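Handbag keeps Clorkau's newest hire humble

CUEVAS, 22 July 2020 – The robot cell at Ginside's returns building went back to work this week after 11 days of what the company calls "scheduled attention" and what Lizeth Lozano, the technician who gave it that attention, calls arguing with a wrist.

The cell, built by Clorkau and installed last summer, sorts returned bags and picks them up by the handles. It is good at totes and fine with backpacks. Handbags have been its weak subject. A handbag has straps that flop wherever they like, and the arm had taken to closing its gripper with great confidence on air.

Lozano first blamed the software, as is traditional. Clorkau's support desk blamed the lighting, which is also traditional. The fault was in the bracket that holds the small camera at the wrist. One of its screws had backed out far enough to let the camera tilt, so the machine was seeing handles a little to the left of where they were.

She replaced the screw, added a drop of thread locker and ran the calibration routine again from the beginning. Then came the testing, which is the part of the job that does not make it into the brochure. Lozano put a bag on the white table, let the arm come in over it, checked the view from the wrist, moved the bag and did it again. She logged 139 approaches before she was willing to sign the sheet.

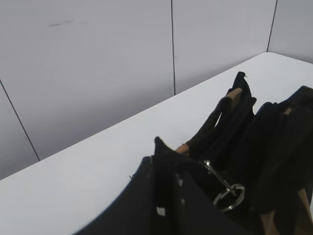

Wrist camera view of a black handbag with tan leather details on the cell's white table.

Dark bags get the most time. Black fabric gives the camera very little to work with, and a shiny clasp gives it rather too much. Lozano lowered the exposure twice, raised it once and left it there.

"It finds the ring every time," she said. "It loves the ring. I need it to love the handle."

The cell now has a maintenance card taped to its control cabinet. The bracket screws get checked every 200 hours, the lens gets wiped at the start of each shift, and the gripper pads are changed when they look like they should be, a standard Lozano admits is hers alone. A spare bracket from Barurer is on order at a price of $300, which one manager described as a lot for a bent piece of metal until he was shown the overtime sheet.

Ginside says a second cell is under consideration for the shoe line. Lozano has asked that it arrive with the thread locker already applied.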